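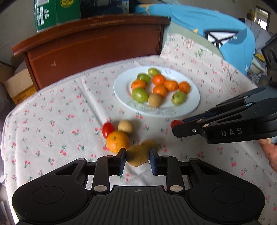
Fruit table moves to the side door

The shared fruit table on the ground floor at Surkora is moving. From the first Monday in August it will stand just inside the side door, where the coat rack used to be. The coat rack has gone to the end of the hall by the meeting room.

The old spot by the window got sun from midmorning until the middle of the afternoon, and soft fruit did not last there. Tomatoes split and kiwis went soft on one side. Pirmin Moser tried the new spot for two weeks in July and threw out much less.

The cherry-print tablecloth is staying. Several people asked. It goes in the wash on Fridays at 60 degrees and gets hung over the back railing. If you take it down, please shake it out first and put it on the shelf above the sink, folded or not. A few wrinkles do not matter.

What goes on the table

Mandarins, oranges, kiwis and cherry tomatoes are the usual things, along with whatever round fruit Filali has in the crate that week. The delivery comes before 8 a.m. and is left inside the door. Whoever is in first can unpack it. Use the white oval plate for the small fruit. Larger pieces can sit directly on the cloth. Please do not stack fruit more than one layer deep on the plate, as the bottom layer bruises and then gets left.

Cherry tomatoes are fine loose on the cloth, but they roll. The new table has a slight slope toward the wall, so put them on that side.

Washing

Fruit from the crate has not been washed. Citrus can be put out as it is. Tomatoes should be rinsed and dried with a clean towel before they go on the table. Kiwis should stay dry until someone wants to eat one. There is a small knife and a spoon in the drawer under the kettle for cutting them in half. Both need to come back. We bought new spoons in March and have three left.

Peels and skins

Peels go in the green bin under the sink, and the stickers do not. The stickers have to be picked off and put in the regular trash. Milov, who collect the green bin, have sent it back twice this summer with a note.

Cost

The fruit came to $581 for the first half of the year, paid out of the kitchen budget. That is within what was set aside, so there is no change to the order for now. Iman El-Sayed places it on Thursdays before noon. If you want something different, write it on the pad by the refrigerator. Requests so far are for pears, more kiwis, and fewer of the green ones. Pears will be in the next crate if Filali has them.

Anyone who can help carry the table should be at the side door at 9 a.m. on the Monday. It takes two people, and the legs come off with the key taped underneath.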